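The Gray One

Myrtle Wojcik had been folding shirts for most of the afternoon when she came to the gray one.

The job was simple. The clothes came in from the houses on the Bevden side of the river, where the water had been, and they were washed at the laundry on Tavares Street and brought over in sacks. Myrtle and Diễm Mạc shook them out, folded them and put them on the shelves by size. People came after six and took what they needed. It was November, and most of them wanted sweaters, but there were always more T-shirts.

Diễm was quicker. She had worked in a hotel once and could fold a shirt in the time it took Myrtle to find the sleeves. She didn't talk while she did it. Myrtle talked enough for both of them.

"My husband had one like this," Myrtle said.

Diễm looked over. "Everybody had one like that."

"I know. I'm only saying."

She spread it out on the white table. It was a light gray T-shirt, short in the sleeve, with the little specks in the cloth that made it look older than it was. She didn't do a good job of spreading it. One sleeve went up toward the far side and a corner of the hem pointed down at her, and she left it that way and stood with her hands on her hips.

Walter's had come from the cannery at Flakedport. They gave one to every man who lasted a year. He had lasted nineteen, and he got the one shirt. He wore it to paint the porch and he wore it to bed, and when the collar went he wore it under other things. She had thrown it out herself, the spring after the funeral, in a bag with his socks. She had not thought about it at the time. It was a shirt.

"Are you going to fold it?" Diễm said.

"In a minute."

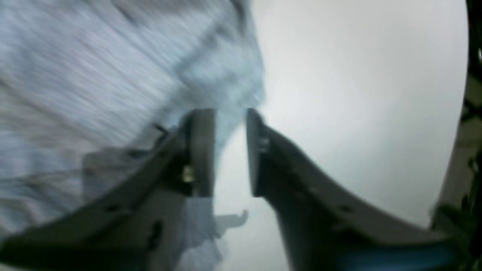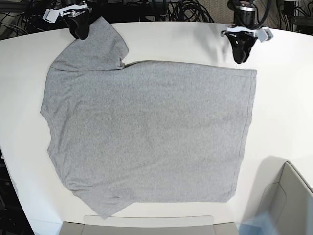
The gray shirt on the white table, one sleeve up, is in the second picture.

Diễm went out to the hall to get another sack. When she came back, Erasto Magesa was with her, carrying it. He drove the van. He put the sack by the wall and wiped his forehead with his wrist.

"That's the last from Bevden," he said. "There's a load from the school tomorrow, then it's done."

"Done for good?" Myrtle said.

"That's what Yuxi says."

Yuxi Yu kept the list. She had written down everything that came through the door since the first night, and on the sheet by the light switch it said 982 in and 890 out. Myrtle had never asked what would happen to the ones nobody took.

Erasto looked at the table. "What's wrong with that one?"

"Nothing's wrong with it."

"It's been there since I parked."

"She's thinking," Diễm said.

He nodded as if this was a fair reason and went back out to the van.

Myrtle turned the near corner of the hem and pulled the bottom straight. She ran her palm across the front and the wrinkles moved ahead of her hand and stayed at the side. She brought the sleeve down. Then she checked the neck, inside, where a person might write a name. She didn't expect anything. Walter had never written his name in a shirt in his life, and his was in a landfill.

"You could take it," Diễm said. She was folding again and did not look up. "Put it on the list. Yuxi won't mind."

"What would I do with it?"

"Sleep in it. Paint a porch."

Myrtle hadn't known she'd said the part about the porch out loud. Maybe she had said it some other day.

"It's a man's medium," she said. "Somebody'll want it."

She folded one side to the middle, then the other, the way Diễm had shown her, with the sleeve laid back along the edge. She folded it up from the bottom. It came out crooked, so she shook it open and did it over. The second time it was all right. She carried it to the shelf and put it with the mediums, and squared the pile with both hands.

A little after six the door opened and people came in, and the room got loud. Maite Sotomayor stood by the shelves and helped them find sizes. There was a boy of fifteen or so with wet shoes, tall, with his mother. He went through the mediums quickly, like someone who did not want to be seen choosing, and he pulled out a blue shirt and a green one. Then he put the green one back and took the gray.

"Is this okay?" he asked Maite.

"It's yours," she said. "Tell the lady with the list."

Myrtle opened the last sack. It was mostly towels. She handed one end of the first to Diễm – it was a big one, too wide for one person – and they stepped apart until it was tight between them.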